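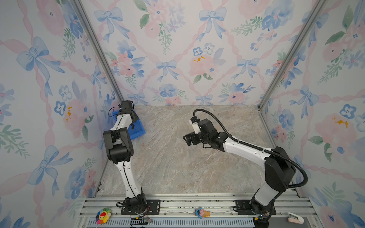 关于我们

首页 > 市政观察 > 关于我们

打印本页 | 用电子邮件发送

我是这个网站的主编，也是写稿的、校对的、接电话的，反正你打进来多半就是我。我们叫“Lilville市政观察”，是一家小公司，只做一件事：盯着Lilville市政厅里谁上任、谁离任、谁签了什么字，再用大家看得懂的话写出来。

起因说来有点好笑。那时候我还在Sosberg的一家商业刊物跑市场新闻，晚上回Lilville住。有一年5月，市里突然换了分管交通的副市长，公告一共两行字，连接任的人从哪天开始管事都没写。我那条街正在挖路，街坊都来问我（你不是记者吗！），我一问三不知，脸上挂不住，第二天就请了半天假去市政厅翻会议记录。翻着翻着就上瘾了，会议记录里什么都有，谁投了反对票，谁中途离席，哪一项议程临时撤下来，写得清清楚楚，就是摆在二楼一个下午四点就锁门的小房间里。

于是我开始写邮件，把每次议会开会的要点发给街坊。第一期的收件人是37个，有几个还是我硬拉进来的亲戚。后来转发的人多了，邮件写不下了，就有了这个网站，再后来注册了公司，办公室租在Cheng大厦三层，楼下是卖门锁的，很好找。

我们现在写哪些东西

主要是人事任免。市长任命了谁，议会同不同意，前任为什么走，交接期间文件归谁签，这些我们每条都追。其次是区界调整和选区划分，去年Terkex片区并进东区那件事，我们前后写了19篇，有读者嫌烦，来信说能不能写点别的。可以理解，但那件事真的没写完，并区之后垃圾清运的合同到现在还挂在旧区名下。
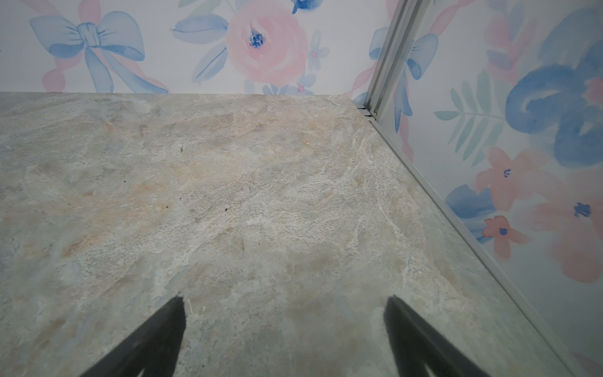
Margareta Manole：我在Terkex住，想说一句，你们那组并区的稿子我全留着。不过有两篇把听证会的地点写成了旧区公所，那天其实改到学校礼堂了，我们好几个人白跑一趟。以后能不能在标题下面注明最后更新的时间？

能，已经改了。这封信我一直放在这一页上，提醒自己。从那以后每篇稿子标题下面都有更新时间，改过什么也写在文末，错别字除外（错别字太多，写不过来）。

钱从哪里来

这个问题问的人最多，那就说得细一点。我们靠读者订阅，加上一份收费的议程简报，买的大多是本地的律所和建筑公司。市政厅的广告我们不登，候选人的广告也不登，选举那几个月日子会紧一些，去年我们有13个星期只更新议会消息，别的栏目都停了。付费的客户看不到没发表的稿子，也不能点名要我们写谁，有人试过，我把订阅费退给他了。

我们不替任何一位候选人背书。我自己投票，投给谁不告诉你，跟同事也不说。社论偶尔会有，都标着“评论”两个字，署真名。
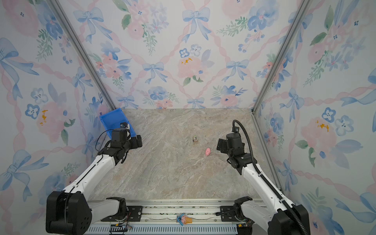 评论栏也收外稿，八百字以内最好，长了我会删，删完给你看过再发。被稿子点到名的官员要回应，我们照登，放在同一个位置，字数不限。前任副市长写来过一篇比我原稿还长的回应，我一个字没动，连他把我名字写错的地方都留着。

怎么找到我们

议会开会的晚上我都在旁听席，靠门那一排，散会之后过来聊几句没问题。平时上午十点以后办公室有人，十点以前多半是我在路上。有文件想给我们看，请先来信说一声，别直接从门缝塞进来，上次塞的那份让楼道里的人踩了好几脚，有一页的签名到现在还认不出来。

想来实习的同学也请写信，不用附推荐信，附一篇你自己写的会议报道就行，哪怕写的是你们小区业主大会。我们会付工资，不多，车费另算。

订阅免费周报：填写电子邮箱，每周收到一次议会要点，随时可以退订。

本网站使用Cookie来记住您的阅读设置。继续浏览即表示您同意我们使用Cookie。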